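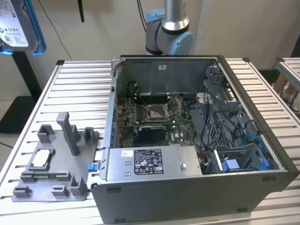 Facundo Maldonado perguntou se o ruído no áudio integrado podia vir da própria tomada, e não da placa-mãe. É a mesma dúvida que tenho, e por isso abro este tópico.

Moro num prédio antigo, rede de 220 V, tomadas do escritório sem condutor de proteção. Ligo um amplificador Flullard na saída de linha do computador e ouço um zumbido grave constante, que não muda com o volume. Com fones na mesma saída, silêncio. Um colega sugeriu cortar o pino de terra do plugue do amplificador. É seguro? Há outra forma de eliminar o zumbido sem refazer a instalação?

Hordiienko

Não corte o pino. O amplificador, se for classe I, depende do condutor de proteção para que o disjuntor ou o DR atue em caso de falha de isolamento. Sem ele, a carcaça pode ficar em tensão de fase.

O sintoma descrito é compatível com laço de terra ou com corrente de fuga dos filtros de entrada. Em fonte chaveada sem aterramento, os capacitores Y formam um divisor entre fase e neutro e deixam o chassi em metade da tensão da rede, com corrente muito baixa. Essa corrente procura retorno pela malha do cabo de áudio. Os fones não têm ligação com a rede, logo não há percurso.

Sequência de verificação:

1. Desligue o cabo de áudio na extremidade do computador. Se o zumbido parar, o amplificador em si está descartado.
2. Ligue os dois aparelhos na mesma régua.
3. Retire qualquer outro cabo que chegue de fora, em especial o da antena. Coaxial coletivo aterrado na cobertura é causa frequente.
4. Persistindo, instale um transformador isolador de áudio 1:1 na linha.

A correção definitiva é levar o condutor de proteção até o escritório, serviço para eletricista. Neutro ligado ao pino de terra na tomada não é aterramento.

Gilness

Tive igual em fevereiro. Era o cabo da TV. Soltei e acabou.

Damum

Complemento ao item 4: isolador barato satura nos graves. O meu perdia nível abaixo de 150 Hz. Verifique a resposta em frequência na folha de dados antes de comprar. Outra opção é um conversor USB com saída óptica, caso o amplificador tenha entrada correspondente. A fibra não conduz e o laço deixa de existir nesse trecho.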